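Household Robotics, Unit 7: Reading a Product Offer (Folding Kit)
Jiahui Lei
December

In this unit we look at one product on offer, the Flumavitz folding kit, and we ask what a buyer can learn from it before paying. Please read the notes before the lab. The offer sheet from the seller is in the course folder, and you will need it for the exercise at the end.

1. What is offered

Flumavitz sells the kit in two versions. The small one is called Tidov and contains one arm, one wrist camera and the control software. The larger one is called Hamdan and has 2 arms and a head camera. Both versions come with a trained folding policy, and the buyer can train it further with recordings made at home. The seller names this "home tuning" and asks for 49 recordings of each garment type before the first update.

For our department only Hamdan is of interest. With one arm, a T-shirt can be folded on a table if it is already flat, but the sleeve is difficult. The gripper pulls the sleeve in and the whole shirt comes with it, so something must hold the body of the shirt at the same time.

2. How a person folds

When you prepare home tuning recordings, you work with your own hands and wear the head camera. Students often think that the large movements are the important ones. In my experience the policy learns these quickly. It has more trouble with the small corrections near the end, when the bundle already has its shape and only an edge must be brought in.
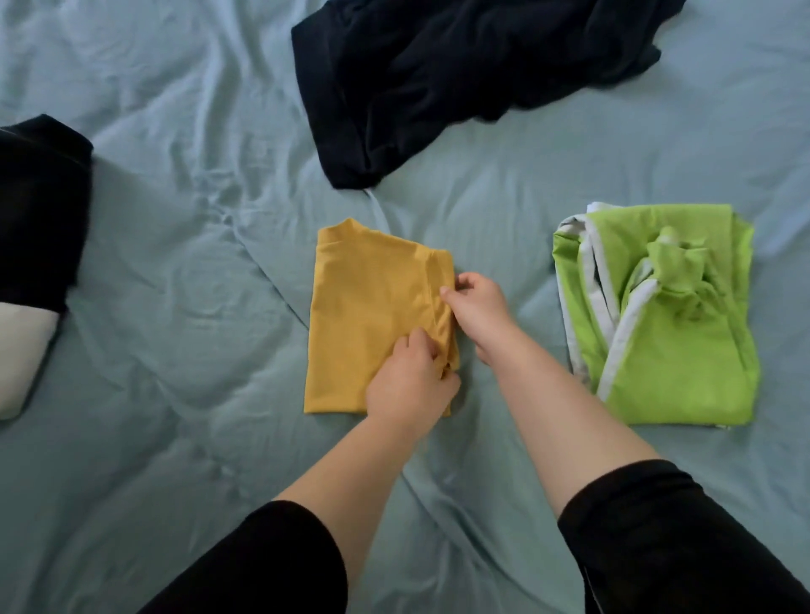 A second point is the surface. The manual of the kit recommends a hard table of one plain color. Many families fold on the bed, and a soft surface gives way when the gripper presses down. The wrinkles of a sheet can also be taken for the edge of a garment, mostly when the two colors are near to each other. If you will use the kit on a bed, you should record on a bed.

A third point is the order of the clothes. The offer sheet describes one garment at a time, placed alone in the work area. In a real pile there are hoods, cords, linings and thick pieces together with thin ones. Ask the seller which of these were in the training set. I asked by e-mail and received a list of garment types, but no word on cords or drawstrings.

3. The numbers in the offer

The seller gives a success rate of 87 percent for T-shirts. In our lab at Tendumton we ran the Hamdan version with its original policy, on a cotton sheet over a mattress, and we got 57 percent. I do not say that the seller is wrong. Our definition of success was stricter – we required that both sleeves stay inside when the bundle is lifted – and our surface was softer. The two numbers do not measure the same task, and the offer sheet does not define its own.

When you meet a success rate in an offer, look for the following:

- the starting state of the garment (flat, dropped, or in a pile)
- the surface
- who decides that a fold is good, and by what rule
- whether a person may help between the trials
- the time limit

In the Flumavitz sheet you will find only the first and the last.

4. Service

The service contract covers the arms and the cameras, and the grippers are counted as wearing parts. The rubber tips lose their hold on smooth fabric after long use. Replacement tips are sold only in full sets, so please include them in your cost table.

Exercise

Write one page to the seller, as if you wish to buy Hamdan for a small laundry room. Put the questions which the offer sheet leaves open, and say for each question what answer would make you refuse the offer. Bring the page printed to the lab. Group work is allowed, but every student hands in an own text.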